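Donholm Compartment Basket, Long, Black Wire
Item 3929
Celstead Workroom Fittings – Storage and Display

Overview

The Donholm Compartment Basket is a long wire basket intended for use above a table or workbench. It hangs from a horizontal rail along the back of the work area and keeps small goods within reach while leaving the tabletop clear. Wire dividers separate the interior into compartments, so that cards, envelopes, pens and tape may be stored apart from one another.

The basket is supplied to schools, libraries, craft rooms and card and gift workshops. It may be ordered alone or together with the Koller Side Basket, a smaller white mesh basket with an open top, which is described further down this page.
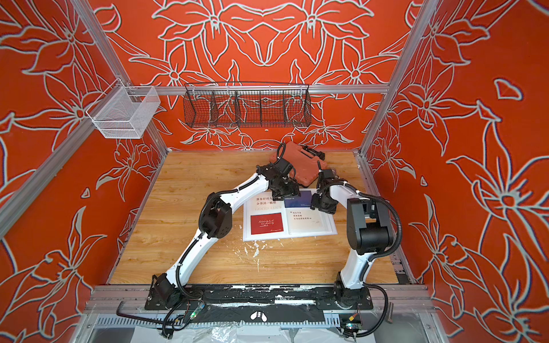 Customers who prepare greeting cards and booklets usually place the long basket at the center of the back rail. Finished cards can then be sorted by design, with one compartment given to each. Where a table is shared, the compartments may be assigned by user, and label holders are available under a separate item number.

Mounting

The basket is designed for aluminum frame rail and is delivered with 2 hooks and the matching screws. The rail must be level and firmly fastened at both ends before the basket is hung. Customers fitting the basket to a plain wall should order the Celstead wall bracket, as the standard hooks are not suitable for plaster.

The height of the rail is left to the customer. For seated work, a low position is recommended. For standing work, the basket should be placed so that the user can see into the compartments without leaning over the table.

Koller Side Basket

The Koller Side Basket is rectangular and made of white wire mesh. It clips to an upright or angled post at the side of the table and is suited to items that are needed only from time to time. Many customers keep spare card stock in it – others use it for offcuts.
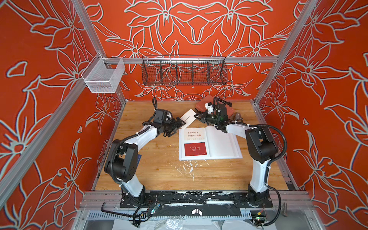

The clips supplied with the side basket are adjustable and can be moved without tools. They should be checked after the first week of use and tightened if necessary. The side basket must not be hung from the long basket.

Wall Panels

Both baskets are open mesh and allow the wall behind them to show through. Printed panels in the Dinovton range, including the large lily and leaf design on an orange ground, are listed under Wall Coverings. Panels should be fitted before the rail is installed. 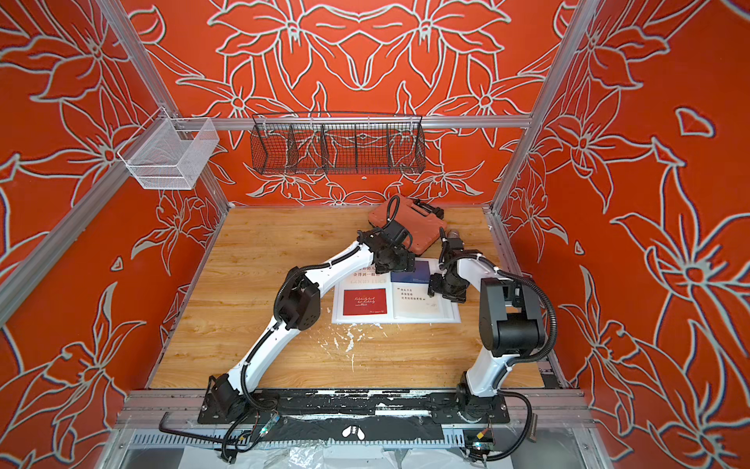
Long black basket on the back rail and white side basket at left, with lily wall print.

Care

Wipe the wire with a soft, damp cloth and dry it fully. Do not use scouring pads. Paint should be removed from the mesh while it is still fresh.

Ordering

Long baskets are packed 10 to a carton. Single baskets may be ordered at the unit price. Orders of 3000 units or more are handled by the contracts office and require written confirmation before dispatch. Replacement hooks and clips remain available for both models.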